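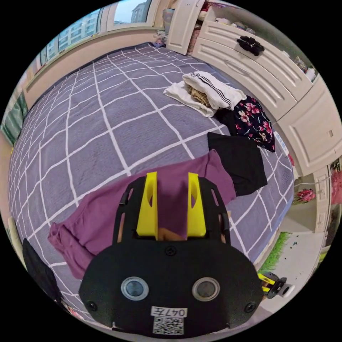
19th February

Sourdough starter trials, rye side. Idun fed both jars before I got in, so the times below are hers up to the second feed and mine after that.

Jar A is still the old culture that Gunnel brought down from the Söderlund kitchen. Jar B is the one I split off from it and moved to whole rye. Both got 100 g flour and 100 g water at the first feed. B was stiffer straight away, and I had to scrape down the sides twice to get the last dry flour in. A stirred up smooth.

By late morning A had doubled and started to drop in the middle. B had risen less but held its dome. Smell on A was sharp, close to nail polish, so it is running hungry again. B smelled like yogurt and a little like apples. I would rather bake from B this week.

Flour note: the new bag of Zustent rye is coarser than the last one. Sixten sifted a cup of each and the new one left a lot more bran behind. If the loaves come out dense, look at this first before changing the water. I have put what is left of the old bag on the top shelf with tape on it. Please leave it alone until the comparison bake is done.

Test loaf, from B:
467 g bread flour
51 g Zustent rye (new bag)
98 g starter
Water to the same feel as last time, salt as usual

Forgot to write down the water. I poured from the big jug and did not weigh it after. Next time weigh the jug before and after, or just put the bowl on the scale like everybody else does.

Dough came together fine by hand. Four folds, half an hour apart, except the third one, which was late because Kevin called about the Brusus order. They are out of the long proofing baskets until May and want to know if we will take the round ones. I said yes to round for now. Ivar may have a different opinion and should call them back himself if so.

Shaped it a bit slack. It spread on the bench more than I like and I gave it a second tight turn after ten minutes. Into the fridge overnight, bottom shelf, covered with a plate.

The Numonley oven is still hot at the back left. I moved the stone forward a hand's width and baked a scrap of pizza dough on it as a check. Back edge went dark before the front had any color. Moving the stone helped some but we still need to turn loaves halfway through.

To do:
Bake the test loaf first thing, lid on for the first half
Feed A twice tomorrow and see if the sharp smell goes
Ask Gunnel how warm she kept it up there
Order parchment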